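4. 聞き取りから見えてきたこと

4.1 「暑いのに掛ける」人たち

さて、数字の話は前節でだいたい済ませたので、ここからは聞き取りの中身に入ります。正直に言うと、私はこっちのほうがずっと好きです。睡眠日誌の集計をしているときは眠くて仕方がなかったのに（睡眠の研究なのでまあ許してください）、録音を起こしはじめたら夜中まで手が止まりませんでした。

協力してくれたのはPurnodhamの12世帯で、集まった日誌は785夜分です。聞き取りは7月、日が落ちて少し楽になる時間帯に、私とAnselmo Arrudaさんで手分けして回りました。Arrudaさんは現地の言い回しに強くて、私が「寝苦しい」と訳していた言葉に、少なくとも三種類の使い分けがあることを教えてくれました。空気が重いとき、寝具が体に貼りつくとき、それから、理由はわからないけれど寝返りばかり打つとき。最初の調査票ではこれを全部ひとまとめの選択肢にしていたわけで、いま見返すと顔が赤くなります。

いちばん意外だったのは、暑い夜でも何かを掛けて寝る人がとても多かったことです。しかも薄いタオルケットとは限らず、冬と同じものをそのまま使っている家もありました。理由を聞くと、みなさん困った顔をするんですよね。「掛けないと落ち着かない」「お腹だけは」「足は出すけど」。足だけ出す派は本当に根強くて、ある人は、足を出す側が決まっていて、旅先でベッドの壁側が逆だと眠れないとまで話してくれました。

こういう話は室温計の記録からは絶対に出てきません。私たちは初めのうち、室温と湿度から快適さを予測する式をつくろうとしていたのですが、残差の大きい夜を日誌と突き合わせていくと、だいたい寝具のほうに何か書いてあるんです。「毛布を蹴った」「夜中に拾った」「また蹴った」。この往復がある夜は、室温だけ見ればそれほど暑くもないのに、朝の評価がひどく低くなります。

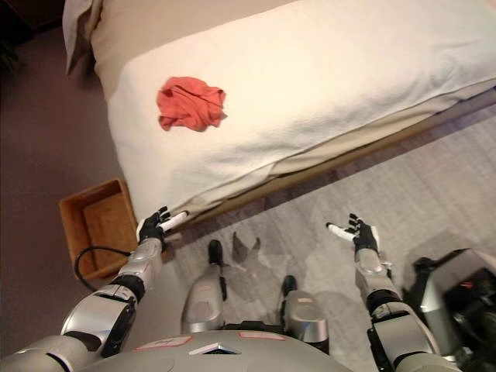 この蹴って拾う行動を、以下では「掛け直し」と呼ぶことにします。もっと立派な用語を考えたほうがいいと査読者の方には言われそうですが、聞き取りで通じた言葉をそのまま使いたいので、これで押し通します。

掛け直しについて日誌に書いてもらうときは、Clulonという記録用のアプリを使いました。枕元で一回押すだけの簡単なものです。ただ、眠りかけの人に画面を触らせるのはやっぱり無理があって、押し忘れは相当あったはずです。ある参加者は、押したつもりで目覚まし時計を止めていて、月曜の朝に見事に寝坊したそうです。ご本人は笑っていましたが、こちらは平謝りでした。というわけで、掛け直しの記録は下限だと思って読んでください。実際にはもっと起きています。

4.2 寝る前の30分

もうひとつ、予定していなかったのに話が膨らんだのが、布団に入る直前の過ごし方です。調査票には「就寝前30分の行動」という欄があって、入浴、読書、画面、家事、その他から選んでもらう形式でした。ところが「その他」がやたらと多い！　自由記述を読んでみると、その多くがベッドまわりのこまごました用事だったんです。

たとえば、翌日着るものを出しておく。シーツのしわを手で伸ばす。昼間にベッドへ置いたものをどかす。最後のこれが特に面白くて、寝室のベッドは、寝ていない時間には広い台として使われているんですね。取り込んだ洗濯物、読みかけの郵便、かばん、ときには猫。夜になると、それをどこかへ移さないと寝られない。この移動を面倒だと感じる人ほど就寝時刻がずるずる遅くなる、という話が複数の家で出ました。
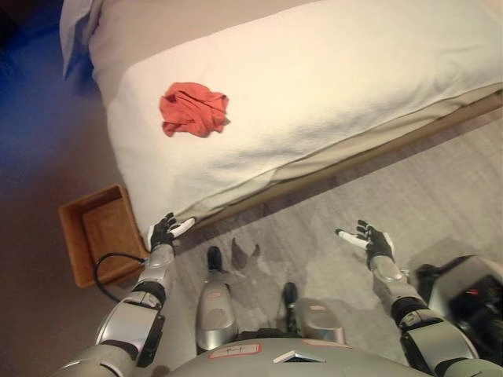

図1　白い毛布をかけたベッドと、その脇の床に置かれた編みかご

どかし方にも流儀があります。きちんと畳んでしまう人、椅子に積む人、床のかごに入れて翌朝考える人。共同研究者のNektarios Stergiouさんは、ここに動線の問題を見ていて、置き場がベッドから手の届くところにあるかどうかで就寝の遅れが変わるはずだと主張しています。私は半分だけ賛成です。手の届くところに置き場があっても、畳まないと気が済まない人は結局畳むので、時間はあまり縮まらないんじゃないかと。このあたりは今回のデータでは決着がつきません。二人で電話越しにずいぶん言い合いましたが、次の調査で間取りの略図を描いてもらう、というところで手を打ちました。

ちなみに私自身は椅子に積む派で、椅子が見えなくなったころに全部洗い直します。Stergiouさんには呆れられました。

4.3 寝具を替えてみた2世帯

当初の計画には入っていませんでしたが、掛け直しの多かった2世帯が「軽いものに替えたら違うか試してみたい」と言ってくださったので、期間の後半だけTekinの薄手の掛け物を使ってもらいました。比較の手順も何もあったものではないので、効果がどうのという話はしません。感想だけ書き留めておきます。

一方の家では、替えた最初の晩は「何も掛かっていないみたいで心細い」と不評でした。ところが数日たつと慣れたようで、日誌の文が目に見えて短くなります。よく眠れた夜の日誌はたいてい短いんですよ。「普通」とだけ書いてあったりする。もう一方の家は、最後までだめでした。軽すぎて夜中にどこへ行ったかわからなくなる、探すのに起き上がってしまう、と。蹴る手間は減ったのに拾う手間が増えたわけで、これはまったく想定外でした。

重さが安心につながるという感覚は、子どものころの寝具の記憶と結びついていることが多いようです。祖母の家の綿布団が重くて、その下で雨の音を聞くのが好きだった、という話をしてくれた方がいて、録音のそのあたりは私の相づちが全部うわずっています。私も似たような布団で育ったもので。

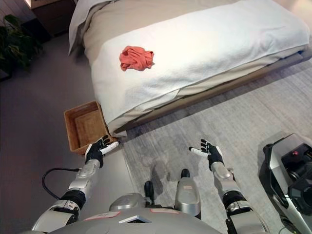

季節の切り替えをいつするかも、家ごとにばらばらでした。気温で決める家はむしろ少なくて、祝日の前に一気に替える、洗って干せる晴れの日が続いたら替える、誰かが文句を言ったら替える、といった具合です。Arrudaさんの聞き取りでは、夫婦で意見が割れて、結局ベッドの右と左で違うものを掛けている家もありました。仲はとても良さそうだったと、わざわざメモの欄外に書いてあります。

これは解析のうえでは厄介でした。同じ室温、同じ住宅のつくりでも、掛けているものが一人ひとり違う。世帯単位で寝具をまとめて記録した私たちの設計では、この差が全部こぼれ落ちてしまいます。隣町のPremtonで行った予備調査では一人暮らしの方ばかりに頼んでいたので、問題に気づけませんでした。これから似た調査をする方には、寝具の記録はぜひ個人単位で、とお伝えしておきます。

4.4 限界と、書ききれなかったこと

限界はいくらでもありますが、大きいものから挙げます。まず、聞き取りに応じてくれたのは、もともと眠りに関心のある人たちです。寝つきのいい人は睡眠の調査になんか申し込みません。次に、7月だけの調査なので、寒い時期の掛け直しについては何も言えません。冬は蹴る前に寒くて目が覚めるのかもしれないし、そもそも蹴らないのかもしれない。それから、私とArrudaさんとでは聞き方の癖がかなり違います。私はつい自分の話をしてしまうので、相手の答えを引っぱった箇所がきっとあります。録音を聞き直して、明らかに誘導になっている発言は集計から外しましたが、判断に迷ったものは残しました。

日誌の欄外に描かれた落書きの話もしたかったのですが、紙幅が尽きました。発言の分類表と、迷った箇所の一覧は付録に載せてあります。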